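Salminen Reading Room to Stay Open Through Winter

Sep 17, 2023

The Salminen Reading Room will keep its doors open through the winter after the town agreed to cover the cost of heating the building, the library service said. The decision ends several months of doubt over the small branch, which had been due to close at the start of December and reopen in spring.

The reading room sits on the ground floor of the old customs house and has been part of the library service for 42 years. It has no computers for public use and only one study table, but it lends books, takes returns from other branches and holds a story hour for young children.

Under the new plan it will be open 14 hours a week, down from the present schedule. Evening opening will end. Morning hours will stay the same, and the branch will open on one afternoon instead of two.

Pirjo Sjöberg, head of branch services, said the shorter hours were the price of staying open at all.

"We looked at closing for three months and we looked at closing for good," she said. "Neither one went down well with the people who use the place. This is a smaller service, but it runs all year."

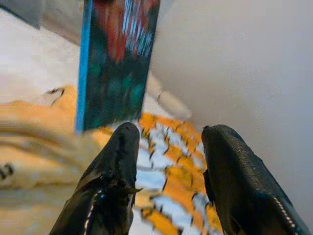 Timothée Delorme
Local News Reporter

The town had asked the library service to find savings after a rise in fuel costs. The customs house is heated by an oil boiler that also serves two empty offices upstairs, and the reading room was paying for all of it. Heat to the upper floor will now be shut off.

A new boiler is not part of the plan. Sjöberg said the present one was checked over the summer and should last another winter, although a valve has to be replaced before the cold weather.

Readers will also see a change in how long they can keep books. The loan period at Salminen will go from 3 weeks to a month, so that people who can't make the new hours have more time to bring things back. Late fees will not change. The drop box by the side door will be emptied every morning the branch is open.

More than half of the comments sent in about the closing came from parents, the library service said. A letter against it was signed by over 90 people.

Hilkka Suominen, who lives two streets away and has two children in grade school, was one of them. The next closest branch is a bus ride across the river, she said, and the bus does not run late.

"My kids can walk to this one on their own," Suominen said. "I would have liked to keep the evenings, because that's when I can go. But I'll take it."

Story hour will move from the afternoon to the morning. Dorian Hoarau, who has been reading to the group since last year, will stay on.

The new hours start in December — notices will go up at the branch before then. Books on hold at Salminen will not be moved, and readers do not need to renew their cards. Anyone who had asked to have holds sent to another branch for the winter should call the front desk to switch them back.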